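About Kiltetti

Hi, I'm Leandro Daza, and I run Kiltetti out of a unit on Gallagher in Flinport. We set up and look after one thing: kitchen test cells, where a robot arm opens and shuts appliance doors so the people who make them can find out how the handles and hinges hold up.

I started in May 2022 with one arm and a borrowed desk. Our first customer, Fondgate, wanted 2,000 door pulls on a microwave and I stopped the run at 686 to change a worn finger pad. I still check pads first thing every morning!

Every cell gets built in simulation before we bolt anything down. I move the base around until the arm can get hold of the door edge and swing it without its elbow bumping the oven handle – that one has caught me more than once. 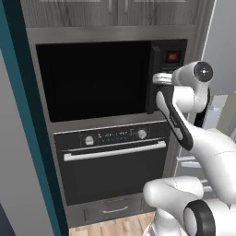 Simulated cell: gripper on the microwave door edge, wall oven below.

After that comes the real thing. We level the base, teach the grip point by hand and run 30 slow pulls with me standing next to the stop button. Then we come back every March for a full service, which means joint covers off, cables checked, fingers swapped and the home position set again. If your arm starts missing the door between visits, call me before you reteach it – it's often just a loose finger screw, and I can talk you through that on the phone.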